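Lillimthorpe Garment Care Label Corpus

Data card and README, release 3

Summary

The Lillimthorpe corpus is a table of care instructions transcribed from the sewn-in labels of secondhand clothing. Each record holds the fiber content, the wash, bleach, dry, iron and dry-clean instructions, and the country of manufacture where the label states one. The corpus has 3725 records. It is text only. It was built to test parsers that turn free-form label wording into structured fields, and it has also been used to study how care wording differs between knit and woven goods.

Files

labels.csv: one row per label, UTF-8, comma separated, header in the first line
symbols.csv: lookup table for the 54 care symbol codes used in labels.csv
splits.txt: record IDs for train, dev and test
CHANGES.txt: changes between releases

The train split has 3000 records. The remainder is divided between dev and test by garment, so that a garment with two labels never appears on both sides.

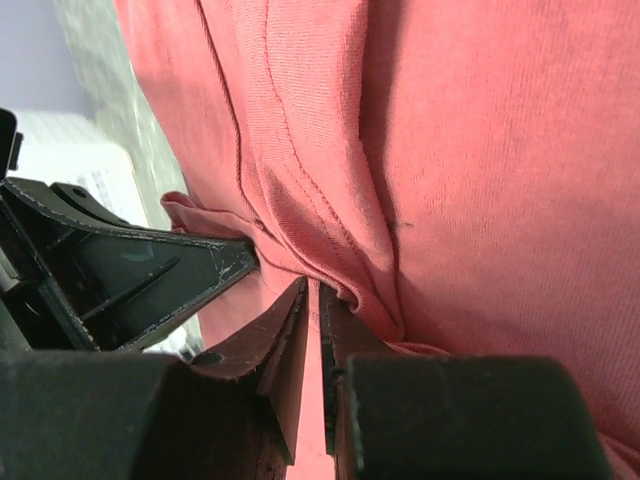 Fields

record_id: string, unique. Format is L followed by five digits. IDs are not reused after a record is withdrawn.
garment_type: one of tshirt, shirt, sweater, pants, skirt, dress, coat, other.
construction: knit, woven, mixed or unknown. Assigned by the transcriber from the garment itself, never from the label.
fiber_raw: label text as printed, including spelling errors and line breaks. Line breaks are stored as a vertical bar.
fiber_norm: semicolon-separated list of fiber and percent, for example cotton 95; elastane 5. Percentages must add up to 100 for each part of the garment.
part: shell, lining, trim, or empty if the label covers the whole garment.
care_raw: care wording as printed, same rules as fiber_raw.
care_codes: space-separated codes from symbols.csv.
origin: country name as printed. Empty if absent.
legibility: 0 to 3, where 3 is fully readable. Rows scored 0 are kept but excluded from all three splits.

Label language is not a separate field. If a label carries the same instruction in several languages, only the English text goes into care_raw. Labels with no English text were transcribed in the original language and carry the code X1.

Collection

Garments came from the sorting floor of the Flilberg textile reuse depot. They were pulled from mixed bales before grading. Sampling was by bale, with a cap of 200 garments per bale to keep single-donor lots from dominating. Labels were typed in by hand, then typed again by a second transcriber who had not seen the first version. Disagreements were settled by checking the label again. Brand names and size marks were left out of the transcription.
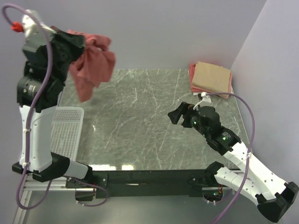

Issue 3

Normalization

Fiber names follow the Dirnosport naming list, version 2, bundled with the release. Spandex and elastane are merged under elastane. Rayon and viscose are merged under viscose. Modal and lyocell are kept apart. "Other fibers" is retained as a literal value and is not spread across the named fibers.

Temperatures are stored in Celsius. Where the label says only "cold" or "warm", the word is stored and no number is assigned. Releases 1 and 2 replaced "cold" with 30, and scores computed on those releases should not be compared with scores on this one.

Known problems

Faded labels are underrepresented in the splits because of the legibility rule. T-shirts with printed neck marks in place of sewn labels were skipped, so recent T-shirts are thinner in the data than on the depot floor. Sweaters from bales opened in May have construction set to unknown more often than the rest. The "do not wring" symbol was confused with "do not dry clean" in part of release 2; all affected rows have been retyped.

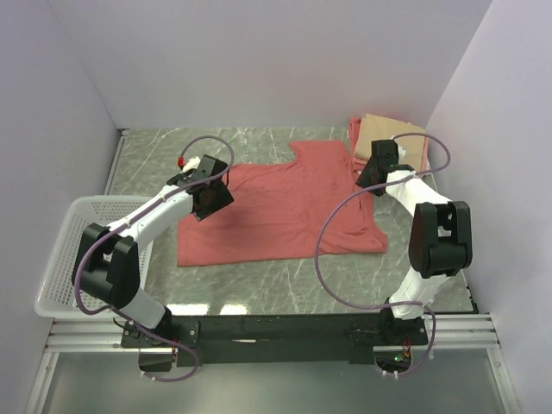
Can a record have more than one wash code?
A record holds one wash code per part. If the label prints conflicting symbols, the gentler one is stored in care_codes and the row is given the code X4.

Loading

Read every column as a string. Automatic type detection in common spreadsheet software drops leading zeros from the codes in care_codes when a row has only one code. The Ekinci validator, in the tools folder, checks ID format, percentage totals and code membership, and exits with status 1 on the first failure. Run it with the flag --all to list every failure.

Requests to correct a record should quote the record_id and the field name. Corrections are applied at the next release and listed in CHANGES.txt.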